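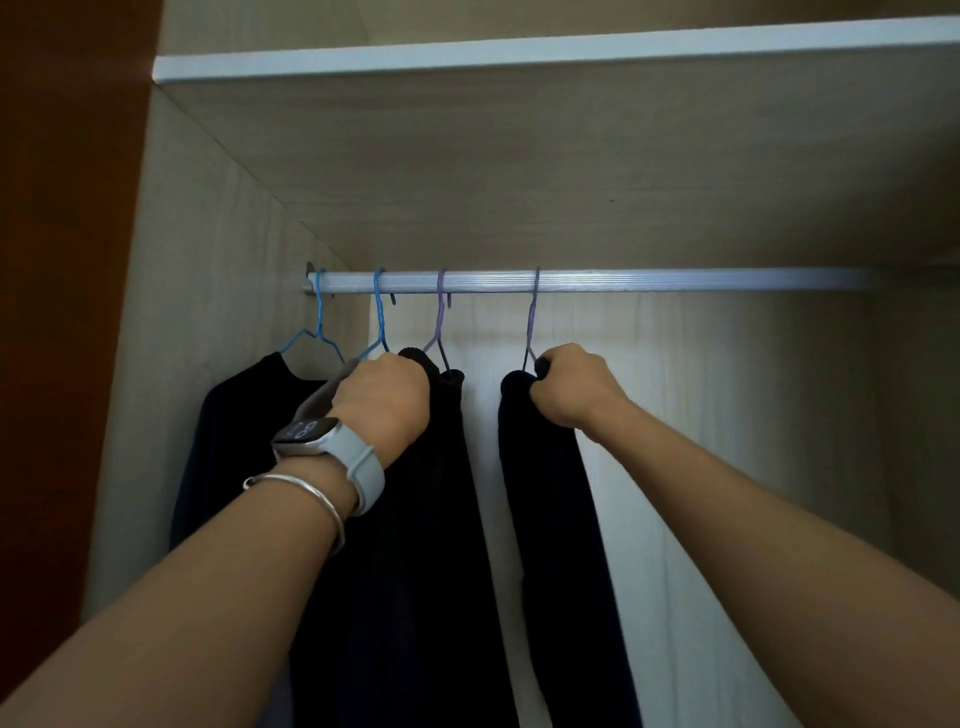 Ronska Garment Handling Unit
For residential care homes, hotels and uniform rooms

The Ronska unit is supplied by Lemo for workplaces where clothing is sorted, carried and hung every day. It takes over the sorting and transport steps between the laundry and the resident's or guest's room. Hanging garments in the wardrobe, and taking them down again, remains the work of staff.

What the unit does
Finished garments are placed on the intake rail by an attendant. The unit reads the sewn-in tag, groups the garments by room and moves them to a delivery cart in room order. It accepts wire, plastic and wooden hangers. Garments without a readable tag are held on a separate rail for a member of staff to check.

What changes for staff
At Gernside, where the unit has been in service since October, attendants no longer sort by hand at the end of the shift. Seija Aaltonen, laundry supervisor, reports that the time has gone to mending and to putting clothes away with residents present. Two attendants were retrained as unit operators -- both kept their room duties at their own request.

Reaching and gripping at rail height are still part of the job. Employers should review shelf and rail heights before installation and should not raise the number of rooms per attendant on the basis of sorting time alone. Guidance on consultation with employees, prepared by Edith Betancur, is included with every order.

Specifications
Garments held: 48
Height of intake rail: 1263 mm
Width of delivery cart: 899 mm
Operators required: 2 during loading, otherwise 1
Emergency stop: at both ends of the rail
Not suitable for: wet garments, fur, items without hangers

Training and service
Operator training is given on site by Nelli Heiskanen and must be completed before first use. Refresher training is available on request. Service visits are arranged through Esko Mustonen at the Lemo service desk.

Page last revised 2024-02-11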